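Galerie : la vaisselle de couleur de la table blanche

Mise en ligne le 4/7/25

Cette page complète l'inventaire de la petite cuisine, commencé en mai par Lilla Antal. Les placards ont été traités en premier, puis les tiroirs. Restait la vaisselle de couleur, celle qui sert tous les jours et qui n'est presque jamais rangée au même endroit. Les pièces sont présentées par usage. Les références entre parenthèses renvoient au classeur bleu, tenu par Jenő Kun.

Égoutter et rincer

La passoire ovale (réf. 17) est vert sauge, avec une petite patte à chaque bout pour la prendre. Les trous du fond sont petits et conviennent aux fruits comme aux légumes secs. Elle va dans l'évier dans le sens de la longueur.

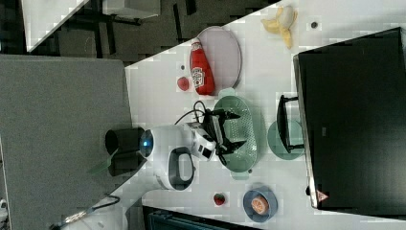
Pour le riz, Aurelia Pfister préfère le tamis à manche (réf. 18), qui est resté dans le placard du haut. Les deux se lavent à la main, avec la brosse souple. Le tamis se suspend au crochet de gauche une fois essuyé. Merci de ne pas le poser sur le radiateur, le manche a déjà souffert.

Servir

Les plats et les assiettes de service viennent presque tous du lot Mastirau, acheté d'occasion il y a 4 ans. Quelques pièces ont été ajoutées depuis par Misaki Okabe, dans des teintes proches. Le lot complet comptait 79 pièces, couvercles compris ; la liste d'origine est collée à l'intérieur de la porte du placard Illés.

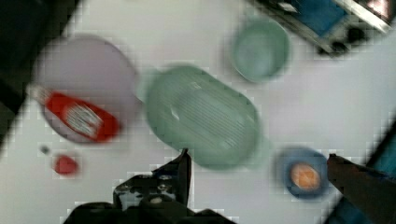 Le rangement par couleur a été abandonné au printemps. Les verts étaient séparés des mauves, et il fallait ouvrir deux portes pour mettre une table. Maintenant, tout ce qui sert au même repas reste ensemble : le bol rond vert clair et la pièce ovale verte vont sur la même étagère que la grande assiette lavande. Les bouteilles de sauce, comme la rouge à étiquette blanche posée sur l'assiette, retournent dans la porte du réfrigérateur et ne comptent pas dans l'inventaire.

Les couverts et les planches à découper feront l'objet d'une autre page. Etelka Bodnár a déjà trié les planches, il manque les étiquettes. Pour signaler une erreur de référence, laisser un mot dans le classeur, à la page de la pièce concernée.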